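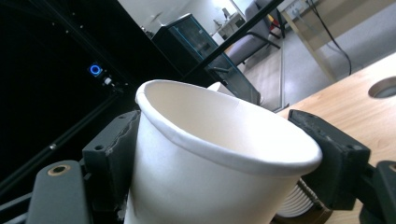

Figure 3. A white paper cup with its rolled rim, and a stack of the same kind of cup behind it.

4.2 Rims, seams and stacks

I'll admit I didn't expect to spend most of July thinking about the edge of a paper cup, but the rim ended up being my favorite part of this study. It's thick compared with the wall, and if you look near the top in Figure 3 you can make out a slight seam where the paper is folded over - that little spot gave us more to measure than the whole rest of the cup!

We went through 1144 cups from two suppliers, Clesari and Urkau, and I kept 800 of them for the stacking test after tossing the ones with dented walls. Each stack sat in the Protmont break room for 60 minutes before we pulled it apart (by hand, one cup at a time, top cup first). I noted every pair that stuck and turned each one over to find its seam.

Seams that lined up seemed to matter. Pairs with both seams on the same side stuck more often than pairs with seams facing opposite ways, and I saw this with both suppliers. Humidity probably plays a part too - the room gets muggy by about 8 in the morning - and I come back to that in Section 5.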